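Where the small tools live now

Since September I have been rearranging the place where I do my small repairs. It is one corner of the room, beside the window, and my old system was a biscuit tin. Everything went inside the tin: drivers, tweezers, wire, the little knife. When I wanted one thing I had to take out all the others.

My neighbor Imtiaz Rathnayake gave me the idea of white pegboard. He has it on his wall, but I wanted it lying flat, as the top of the table. I bought panels at Fallwood on a Wednesday evening, and I paid 76 for them, which is more than I planned. The man in the shop told me that white shows every spot of dirt. He was right, but it also shows every lost screw, and I lose many.

The second thing I wanted was stands. A thin tool lying on a table with holes will roll and then catch its tip. So now I use small plastic stands with clips at the top, and the tool rests across them. I ordered 12 and I use only 3 every day. The rest wait in the tin, so the tin still has a job.

My wife says the table shines too much when the lights are on. I agree with her a little. In the evening I turn my chair so the glare does not come into my eyes.

Next I must decide what to do with the wire. It goes everywhere, and I have not found a good place for it. 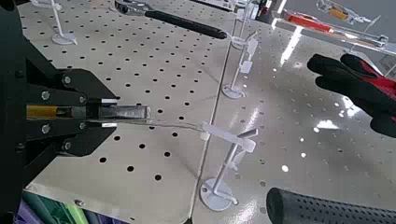
How do you clean a pegboard that lies flat?

I lift off the tools first, then use a soft brush for the holes and a damp cloth for the top. Crumbs of solder fall through to the table below, so I put a sheet of paper there and change it each month.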